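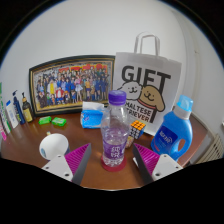 **Grurell returns for a second series, with more bedtime battles and a new baby on the way**

December 2021

Families who spent last winter laughing (and wincing a little) at the muddled, big-hearted household of Grurell will be glad to hear that the comedy is coming back. Ortner, the production company behind the show, has confirmed that a second series has finished filming and will reach the Pomance streaming service in the new year, with all the episodes arriving together so that tired parents can watch at whatever hour the children finally allow.

For anyone who missed it the first time round, Grurell is the name of the seaside street where the Urnetti family live, in a house with one bathroom, four children and a grandmother who only meant to stay for a fortnight. The first series followed them from the last day of term to the first day back, and viewers wrote in with more than 463 stories of their own: lost school shoes, birthday cakes dropped in car parks, and a hamster that spent a week behind the cooker. Several of those stories, with the senders' kind permission, have found their way into the new scripts.

Series two picks up in August, with a fifth baby expected, the eldest learning to drive and the grandmother quietly taking over the front room. It was filmed over 56 days, mostly on location, and the young cast have all returned, rather taller than we left them.

"We had to let down every pair of trousers in the wardrobe department," said Eduardo Cardoso, who created the show and wrote all the new episodes. "I have three children myself, and I used to think I'd run out of things to write about. Then we had a summer holiday in a caravan, and I came home with two full notebooks. I do hope people watch it with their own families, even the teenagers, and even if everyone ends up arguing over the blanket."

Each episode runs for 32 minutes and is suitable for viewers of ten and over. The first series is still available on Pomance for those who would like to catch up, or simply enjoy the camping episode again, as a good many of you tell us you do.

Preview episodes and cast interviews can be requested from the Ortner press office, who will be very happy to help and will answer as quickly as they can over the holidays.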